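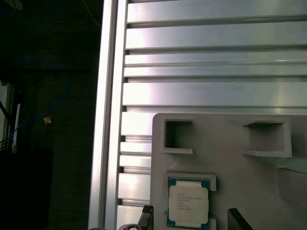 Skinska Introduces Cuton, a Dry Icing Base for Rolled and Cut-Out Cookies

January 19, 2022

Skinska, a supplier of dry mixes to retail and wholesale bakeries, will begin shipping Cuton in March. Cuton is a powdered base for flood and outline icing on rolled sugar, spice and shortbread cookies. It is mixed with water only and contains no fresh egg white. The product replaces the current Skinska meringue powder blend in the professional catalog. The meringue powder blend will remain available to existing accounts until present stock is used.

Composition and Mixing

Cuton is made from powdered sugar, dried egg white, cornstarch, cream of tartar and a small amount of vegetable gum. The sugar is milled and sifted before blending, and the finished powder is sifted again before it is bagged. No color or flavor is added at the plant. Bakeries may add extracts, including anise, almond, lemon and vanilla, at the mixing stage. Oil-based flavorings are not recommended, as fat slows setting and reduces the volume of the whipped icing.

The base is mixed in a planetary mixer with a paddle. Water is added in a single pour at low speed, and the bowl is scraped once before the speed is raised. Outline icing is ready when a lifted paddle leaves a peak that bends at the tip. For flood icing, part of the outline batch is thinned by hand with additional water until a line drawn through the surface closes without leaving a ridge. A whisk attachment should not be used. It draws in air that later rises as pinholes in the flooded surface.

Gel and powdered colors are both compatible. Dark shades made with gel color should be mixed slightly thicker than light shades to allow for the liquid in the gel. Red and black icings deepen in the covered bowl and should be colored before the cookies are baked where the schedule permits.

Set Time and Handling

Under the conditions used in the Skinska test kitchen, flooded cookies reached a dry surface in 30 minutes on open racks with a fan running. A dry surface is sufficient for adding a second layer of piping. It is not sufficient for stacking. Cookies that will be stacked, bagged or boxed should be left on the rack overnight at room temperature.

Humidity remains the main source of variation. In a damp bakery the icing will set more slowly, and it may remain soft along the edge where the flood is deepest. Refrigeration does not shorten the set and can cause condensation when the trays are brought back out. Skinska advises against it at any stage after icing.

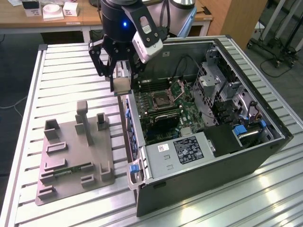 Computer tower on its side with the side panel removed.

Production Trial

Cuton was evaluated in a production trial at Arkanine, a wholesale bakery that supplies decorated cookies to grocery and gift accounts. Arkanine staff iced 2,904 rolled sugar cookies with the new base, using the outline and flood method already in place at the bakery. The cookies were dried overnight, bagged individually, packed in standard shipping cartons and sent by ground freight to a receiving address and back.

On return, each cookie was inspected for cracked icing, color bleed, lifted edges and broken dough. Of the total, 2,625 passed on all of these points. Most of the rejected cookies showed cracking where a narrow part of the shape, such as a stem or a handle, had flexed in the bag. Color bleed was confined to cookies on which a dark outline had been piped next to a white flood before the flood was dry. The trial did not include gingerbread, chocolate dough or any cookie containing fruit pieces, and the results should not be applied to those products without further testing.

"The result depends on the cookie as much as on the icing," said Kamonchanok Nilsuwan, technical manager for dry mixes at Skinska. "A dough that spreads in the oven gives a domed surface, and the flood runs thin at the center. We ask customers to check the bake first, then adjust the water."

Recommendations for Dough

Skinska has prepared a technical sheet to accompany the product. The sheet recommends a dough without chemical leavening, or with a reduced quantity, so that cut shapes hold their outline. Dough should be rolled to an even thickness between guide strips, cut while cold, and chilled again on the sheet before baking. Cookies should be fully cool before icing. Residual heat softens the underside of the icing and can produce dull patches after drying.

Flour used on the rolling surface should be brushed from the top of the cut dough. Loose flour left on the baked cookie prevents the icing from bonding and is a common cause of lifted edges. Parchment is preferred to greased sheets for the same reason.

Storage and Allergens

Unopened bags should be kept in a dry area away from ovens, proofers and dishwashing equipment. Once opened, the powder should be moved to a sealed container. Mixed icing may be held in a covered bowl for the length of a working shift, with plastic wrap pressed to the surface, and should be stirred by hand before use. Icing that has separated can be recombined at low speed. Icing left from a previous day should be discarded.

Cuton contains egg. The powder is packed on a line that also handles mixes containing milk and wheat, and the bag is labeled accordingly. It is not suitable for customers who require an egg-free icing.

Availability

Cuton will be sold in 2 bag sizes, one for retail bakeries and one for wholesale production. Distribution will be handled by Mohammadi, which already carries the Skinska line of cake and cookie mixes. Orders placed with Mohammadi before the first shipment will be filled in the order received. Sample bags and the technical sheet may be requested through a Mohammadi sales representative or from the Skinska technical desk.

About Skinska

Skinska develops and packs dry mixes, icing bases and dusting sugars for bakeries, caterers and baking schools. The company operates a test kitchen where customers may run their own formulas by appointment.

Media Contact

Kamonchanok Nilsuwan
Technical Manager, Dry Mixes
Skinska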